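Pranetti two-finger gripper kit, six weeks in

I've wanted a gripper that handles kitchen stuff for ages, and this one has made me very happy! Setup took me 60 minutes, most of it spent on the wrist camera (the bracket screws are tiny, so keep a magnetic tray handy). The fingers open nice and wide, and the grip force goes up in small steps, so thin plastic is fair game – colanders, mugs, plates, whatever's in the cupboard. I paid $235 and would again. My one gripe is the short cable. Edthorpe sells a longer one that fits, and I'm ordering it before I start on the bigger bowls.

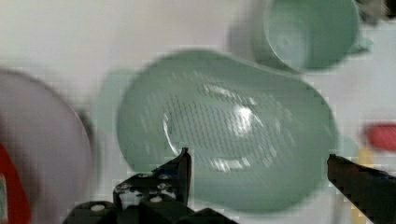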